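Horken Gripper Users mailing list
November, 10:42 a.m. | Posted by the Elton Laboratory, Manipulation Group
Last updated: November, 4:15 p.m.

Subject: Re: Parallel gripper comparison, simulated knob task

Members of the list are thanked for their comments on the draft protocol. The Skasance office wrote:

> Please confirm whether both grippers were run under the
> same controller settings. The draft gives 600 trials
> for the Tănase model and does not say how many
> were completed with the Horken model.

Both grippers were run with the same arm, controller and starting positions. The Horken model completed 846 trials. For the comparison, the first 600 from each gripper will be used, and the remainder will be kept on file. The wrist camera view was rendered at low quality throughout, and shadows were left on.

In 42 trials the Tănase fingers closed before the arm had stopped moving. These trials remain in the results and are marked in the log. A further 200 trials with a slower closing speed are planned for each gripper. Comments on the finger spacing should be sent to the list before those trials begin.

Elton Laboratory, Manipulation Group

3 comments | 2 shares

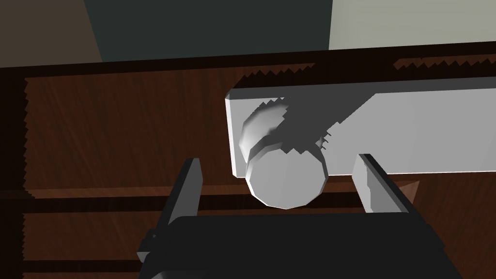 Will the slower trials use the same controller?
The controller will stay the same, and only the closing speed will be changed.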